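Review: the Trumeo foam shape board, after one month of recording demonstrations

by Krum Atanasov

I bought this board in our second year of teaching arm movements by demonstration, when we were tired of plastic cubes and cups. The task is an old one from the nursery: every block has its hole, and the arm must bring the block to the hole and push it in. For a person it is nothing. For a policy which learns only from recorded examples, it is quite a serious exam, and the quality of the board matters more than I expected.

We are three persons here. Costel Radulović drives the arm most of the time, Lionel Huet keeps the recordings in order, and I train the models and complain. In this month we recorded 1434 episodes with the board, and 1404 of them were good enough to keep. The others were thrown away mostly for boring causes, for example the operator started to move before the recording began.

First, the material. The board is thick red foam and the blocks are in several colors. Foam forgives a lot. With our previous set, from Grundard, which was hard plastic, a block that came down two millimeters beside the hole would stop the arm with a force error, and the episode was lost. With foam the operator feels that something is wrong, lifts a little, turns the wrist and tries again.
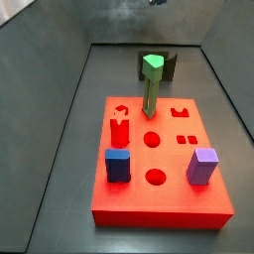

I value these second tries very much. A model which saw only perfect insertions does not know what to do after a small mistake, and it will push and push in the same place. So we asked Costel not to delete the clumsy ones if he could finish them. In our data 71 episodes carry the label "recovered", and when I trained once without them, the result was clearly worse on the blocks with notches. On the round holes I did not see a difference.

Second, the shapes. The choice is good. There are round holes, small square holes, and several outlines with notches where only the correct rotation goes in. The blocks are tall, and this is a good thing for a two-finger gripper, because you can hold high and the fingers do not hide the hole from the camera. But a tall block also tilts in the fingers if you take it too near the top. New operators all make this mistake in the first days. Krešimir Stan, who came to help us for a week, lost almost one full morning with it, and after that he always took the block at the middle.

Third, the color, and here I must take away a point. The board is red, and one of the blocks is the same red. For a child it is maybe a nice puzzle. For our cameras it is a trouble. When the red block stands on the board, you find it mostly from its shadows and its edges, and under evening light even I must look twice.

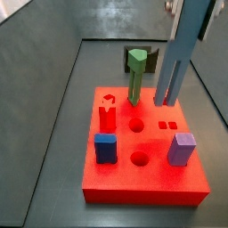
Lionel proposed to paint it, but paint on foam becomes sticky, and we did not want to change the friction. In the end we simply recorded more episodes with this block than with the others, and we moved one lamp lower so the shadow is longer. It helped. I would still prefer that Trumeo makes the board gray or white in the next version, or sells a block in yellow as a replacement.

Fourth, the fixing. The board is light, and nothing in the package keeps it in place. If the arm pushes sideways, the whole board travels. We first used tape and later stopped, and now we shift and rotate the board by hand between the episodes, on purpose. I recommend this to everybody who collects with such a set. Our first batch was recorded with the board always in the same position, and the model learned the position and not the hole. When Dušan Dimitriou turned the board a little during a demonstration for visitors, the arm went very confidently to the wrong corner.

It is also useful to record from the wrist and not only from the fixed camera. The fixed view is better for finding the block, the wrist view is better for the last centimeters.

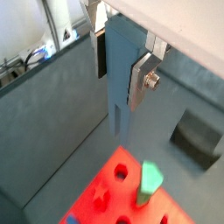 Wrist camera: blue block in the gripper, green pentagonal peg standing in the board.

About wear: the edges of the holes become softer with use. I noticed it first on the square ones, where the wall between the two is thin. A loose hole makes the task easier, so old episodes and new episodes are not completely the same task. We will buy a second board in October and keep it only for testing.

Good: forgiving material, tall blocks, useful variety of outlines.
Bad: red on red, no fixing, holes become loose.

My mark is four of five. For a first insertion dataset I would buy it again, but I would order two boards at once.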